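About Harasym

Harasym is a small workshop on the Gretlow estate, second unit past the tyre place. We test whether machines can do ordinary chores yet. Sorting, folding, wiping down, plugging in, routing a cable where it's meant to go. That's the whole business.

Started out with 6 benches and a leaky roof. Roof is fixed. Benches now 7, one of them always covered in bits.

What we do

Firms come to us with a job they'd like to hand over. Usually a dull one. We build it up on a bench, put an arm on it and run it over and over, then write down what happened in plain words. No glossy films. If it dropped the thing, the report says it dropped the thing.

Our house list has 37 chores on it, half from kitchens and laundry rooms and half from the shop floor. The list is called Sterninier, after the first firm that sent us work - nobody has come up with a better name. A new version goes out every November.

Cable work is the part we get asked for most. A person does it without looking. An arm has to find the end, keep hold of it, and get it past clips and brackets while the rest of the cable does what it likes.

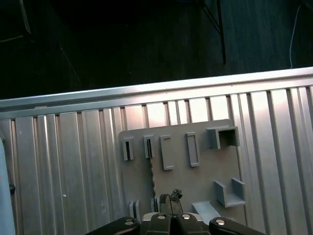 Can a robot do the housework yet?

Bits of it, slowly, in a room set up to suit it. Moving cups from one place to another is fair going. Fitted sheets are still a shambles, and we wouldn't leave one alone with a hot iron.

How we score

Every chore gets 84 goes. Same start each time, or as near as we can mange. A go counts if the job is finished and nothing needs picking up off the floor afterwards. Speed is written down but kept seperate, people get too excited about speed.

Irnport

Irnport is our lending scheme. Boards, clips, trays and spare fingers, boxed up for schools and colleges who want to try the chores themselves. Free for a term, you pay the postage back. Please count the screws before returning.

Visiting

Mornings are best. Ring first, the bell doesn't work. Parking round the back by the skip. Tea yes, biscuits depends.

Page last updated June 12, 2024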